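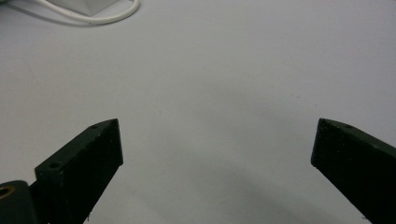 Budgeting for handheld grippers: spare fingers, table surface, what else?

Posted by shopfloor_mk in Equipment and Purchasing, August 17, 2021

I have to submit an equipment request for a small pick-and-place project and would like a check on the line items before it goes in. The plan is 3 handheld grippers with a camera on each, used by people at a bench to record grasps, and one arm to be bought in the next budget year. The grippers are two-finger parallel type, printed plastic fingers, with threaded inserts in the body.

The vendors that answered my request are Restine and Dotberg. Restine sells the gripper complete, with fingers fitted. Dotberg sells the body and leaves the fingers to the customer, which is cheaper on paper. Neither quote lists spares.

What I can't work out:

1. How many spare finger pairs per gripper for one year of bench use.
2. Whether the table matters enough to get its own line. We have light gray tops now, smooth, matte, no pattern.
3. Whether to buy the arm at the same time so the finger mount is certain to match.

Parts to be handled are small boxes, caps and short lengths of cable. Nothing heavy.

tolerance_stack

Spares first. Wear on printed fingers is at the tip and on the inner face, and it depends on what you grip far more than on hours. Cardboard is mild. Molded caps with a parting line are not. I budget 3 pairs per gripper for the first year and adjust after that. If you print them in house the material cost is small and the labor is what you should enter. If you buy them, ask for the price of 50 as well as the price of one pair. The break is usually large enough to change the decision.

Order screws with the fingers. They get lost at every finger change and they are often an odd length. Also put in a small bag of the brass inserts and the correct tip for the soldering iron. An insert that spins in its hole takes the whole gripper out of use until someone resets it.

On the arm: do not buy it now unless the money expires. Ask both vendors in writing for the hole pattern of the finger and of the mounting face, with tolerances. If the arm vendor can supply an adapter to that drawing, you have what you need and can order in March. If Restine won't release the drawing, that should count against the complete gripper, because every spare will then have to come from them.

The Dotberg body is cheaper only if you have a printer and a person with time. Add both to that column before comparing.

Beltrán_Bench

Agree on the drawing. On question 2, yes, give the table a line, but a small one.

A plain light top is good for seeing dark fingers. It is poor for white parts. A white housing or a white cable on a pale gray top shows up mainly by its outline and its shadow, and if you later use the recordings for anything automatic you will be short of contrast. Replacing the benches is not necessary. Buy mats in a second color, dark or mid gray, matte, and cut them to the bench. We allowed 40 per bench for mats and 400 for lights in total and did not exceed either.

Lights: diffuse, and more than one. With a single overhead source the body of the gripper puts its shadow exactly where the fingers close. Check this with your own gripper held at working height before you fix anything to the ceiling.

Other lines people leave out:

Memory cards and a reader
Charging, if the camera is on battery
A storage rack, so that grippers are not set down on their fingertips
Calibration target, flat and rigid, not paper
Shipping on returns

itico_user

We got ours through Itico and they were fine. Took a long time to arrive. I would just get whatever is in stock, the fingers are all more or less the same.

tolerance_stack

They are not the same. Tip angle and hole spacing both vary between makers. Measure a sample before ordering spares from a second source.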